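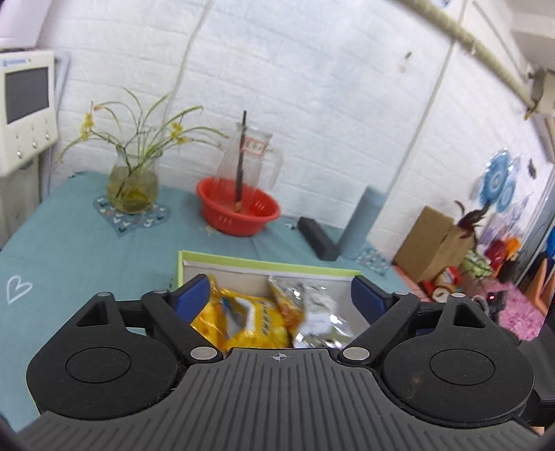
Fri 3 May

Alert tuning on the Prosard sensor, Gisler segment. Baseline from January still loaded; replaced it with the Alemura export. Kilian Mösli re-ran the 16 stored captures. 10 flagged, 5 of those on DNS volume alone. Two were the backup host talking to Janmont after hours, so known traffic. Exception added by host and port, not by subnet.

TLS inspection still off for the guest VLAN.

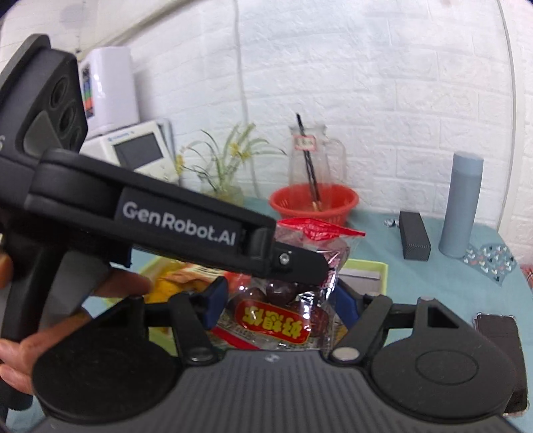 Classifier for outbound attachments gives a high score to any scanned page with low contrast. Gönül Polat suspects the OCR step, which returns garbage strings that match the policy-number pattern. Glare makes it worse. A shiny clear wrapper with white reflections all over the film, like the one with the red crinkled end, would be a fair stress input. Threshold left at default until the OCR log is readable.

Open: rotate the API key, check clock drift on sensor 2.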